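Why People Leave Leftovers in a Shared Fridge
Final report, Intro to Research Methods
Iveta Kollár, Mateja Spahić, Rostislav Zeman
March 5, 2025

Background

Our dorm, Trellton, has one kitchen per floor and one fridge per kitchen. By the end of the fall semester the fridge on our floor held food that had outlasted two roommates and a relationship. We wanted to know how long things stay in there and whether labels make any difference. Rostislav had a personal interest in the outcome, having lost a lasagna.

Earlier work on shared kitchens mostly deals with offices. The one student paper we found, by Fabrice Delaunay, covered a break room where everyone went home at five. Students do not go home at five, and neither does their rice. 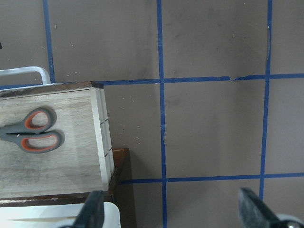 Method

We logged the fridge every evening for 41 days, starting in December and skipping winter break, when the building was locked. Every container got a line in the spreadsheet: date first seen, shelf, label or no label, date last seen. That came to 1359 lines, because we entered each item again every night it was still there. This was a bad design and we found out too late to fix it.

We did not open anything. This was partly ethics and partly the smell on the second shelf.

Labels were sorted into names, dates and threats. The threats were mostly aimed at whoever was taking the oat milk.

Results

Labeled food left the fridge sooner than unlabeled food, which surprised us. We had expected people to label things and then feel they had done enough. Food with a date on it moved fastest of all. Food with a threat on it stayed about as long as food with nothing.

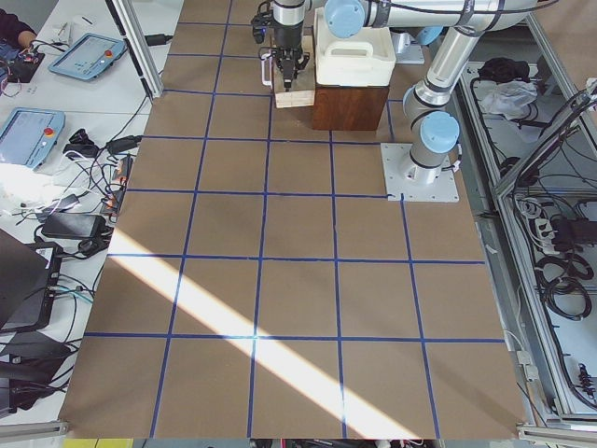

The door shelves were their own country. Sauces and jams came in and never left. We dropped them from the averages after a jar of mustard began to pull the whole chart to the right. With the door counted, the typical item stayed almost 10 days. Without it, the number was much closer to what you would want from soup.

Problems with the study

Two of us live on the floor and eat from the fridge. Mateja admits she finished a curry earlier than she had planned so that it would look good in the data. Residents also knew about the spreadsheet, since it was taped to the freezer, and several used it to find out whose cheesecake that was.

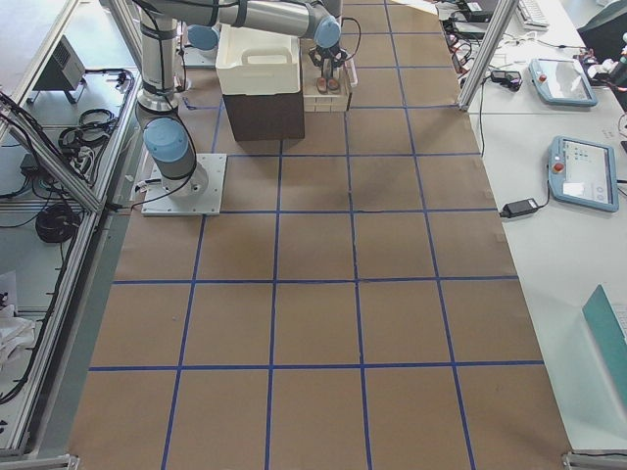
Would a weekly clean-out solve the problem?
Probably for the main shelves, if the day is posted on the fridge door ahead of time. The sauces would need a separate rule, and we could not get the floor to agree on one.

Kristýna Zeman proofread this report and asked that her yogurt be left out of it.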